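The willow comes back every winter

Solveig Hovland keeps her best willow standing in the creek. It is bundled by height, butts down in the water behind her shed at Neltmont, and if you visit in July, when the frost is still on the paddock at morning tea, you will find her out there in gumboots choosing rods with her bare hands. She won't wear gloves. She says she can feel a bad rod before she can see it, and after two mornings in her company I believe her completely.

I came to basket making the way plenty of people seem to, by buying one at a market and then turning it over to look at the bottom. How does it start? How does it stop? I asked the woman on the stall, who pulled up a second stool and showed me, and I missed my bus.

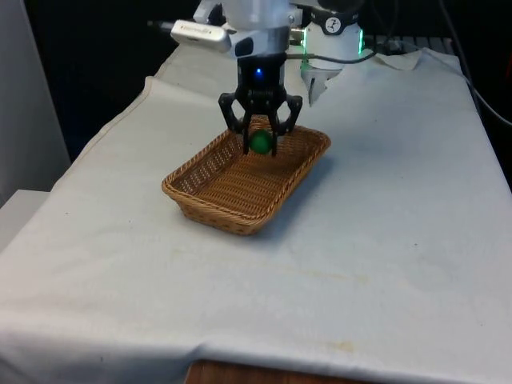
Last changed: 16 July 2019

What I love most about the craft is how much of it happens outdoors. Hovland grows her willow on a wet strip below the house, land that her neighbours had written off as too boggy for sheep. She cuts it back to the stump each winter once the leaves are down, and each spring it shoots away again, dead straight, taller than she is by the end of summer. There are 20 varieties in the rows and she talks about them like cousins. One is stubborn. One is lovely in the hand but splits if you look at it sideways. Her favourite goes a deep plum colour in the cold and keeps a little of it when it dries.

Then comes the sorting, which takes days, and the drying, which takes months. Before any of it can be woven it has to be soaked again, and this is where beginners come unstuck. Too short a soak and the rods crack at the first bend. Too long and the bark turns slimy and slips off under your thumb. Hovland soaks hers in an old bathtub and then leaves them overnight under a damp blanket to mellow, a word I'd only ever used about cheese and now use all the time.

The weaving itself is quicker than you'd think, and harder on the fingers! We started with a round base: six sticks, three pushed through slits in the other three to make a cross, then a pair of fine weavers twisted around them while you ease the sticks apart into spokes. Mine looked like a squashed spider. Hovland turned it over, pressed the middle with her knee and handed it back looking almost respectable.

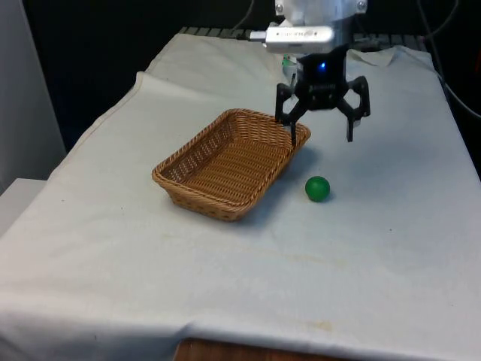 Borders are where makers show off. Hovland learned hers from two old pattern books and a lot of unpicking, and she can do a plain rod border while carrying on a conversation about drainage. The trick is to bend every upright down behind its neighbour, in the same order, all the way round, and then to thread the last few under the first so the join disappears. A good rim is what your hand meets every time you pick the thing up. Even on a shallow tray like the tan one on the white cloth, it's the ribbed, rope-like edge running right around the top that my eye goes to first, well ahead of the weave on the sides. I can't walk past a bread basket in a café any more without running a finger along it.

Handles are another world. Kettunen, the weaving school up the valley, gives a whole weekend to them, and I've already put my name down. They also run a swap table where growers trade cuttings, and I came home with a bundle of something called Besine, wrapped in wet newspaper, that everybody assured me was impossible to kill. You push the cutting into the ground, right way up, and leave a finger's length showing. Mine are along the back fence where the downpipe overflows.

Dranitz, the growers' newsletter, is worth hunting down as well. It comes folded inside a seed catalogue and is mostly arguments about rust and beetles, with the occasional beautiful drawing of a fish trap. Hovland has 40 back issues in a crate by the stove and lent me a handful on the strict condition that I post them back flat.

My first finished basket leans to the left. It holds onions in the pantry -- the small brown ones, the big ones fall out -- and I've got another base soaking in the laundry trough as I write.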